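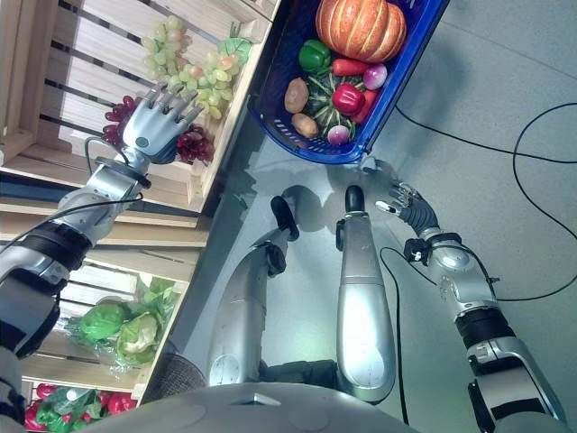

Figure 2. Head-camera view during a shelf-to-basket trial. The left hand is open over the red grapes; the right is near the lower edge of the basket.

Search this site Enter keywords Go

Itziar Cuesta and Iker Cabello
June

4.2 Does the hand matter, or the controller?

The Waver hand is usually presented as the reason for the success rates quoted in its favor. We were not convinced. Earlier comparisons changed the hand and the controller together, and then gave the hand the credit. We kept the arms and head camera fixed and ran both hands, Waver and the older Clundard, under each of the 2 controllers, Tradis and Arrieta. Each pairing was given 200 attempts, for a total of 800, split evenly between firm produce and soft or clustered produce.

Grapes were the item we argued over most. In Figure 2 the open left hand is directly above a cluster of dark red grapes on the upper shelf, palm down and fingers spread. From this camera the fingers and the back of the hand cover much of the space where contact will be made, and a controller that depends on the head view has little to work with in the last part of the approach. Adding fingers does nothing for that problem. The cabbage and cauliflower, both in clear plastic wrap, raise a different one: a fingertip can catch the film and lift the item for a moment without holding it. We scored such lifts as failures. Our reading of earlier reports is that some of them did not.

On the 400 firm-item attempts we found no difference between hands that we would defend. On soft items the Waver hand did better under Tradis, but most of the gap closed under Arrieta, which slows the wrist before closing. If the hand were doing the work, the gap should have survived the change. We therefore attribute most of the reported advantage to approach speed, and we would like to see the earlier trials rerun with that held constant.

Placement was less flattering to everyone. The basket was on the floor, and a large pumpkin or a squash already inside left few clear spots for the next item. Both controllers treated the basket as an open box and released at a fixed height above the rim. We logged a release as good if the item stayed in the basket, a generous rule that says nothing about bruising. Readers should not take our placement figures as evidence of gentle handling.

Two cautions apply to our own results. One operator reset the shelf between attempts and knew which controller was next. We also dropped 20 pilot attempts made before the wrist limits were set, and these are not part of the total. Neither seems large enough to produce the pattern on soft items, but we have not tested that.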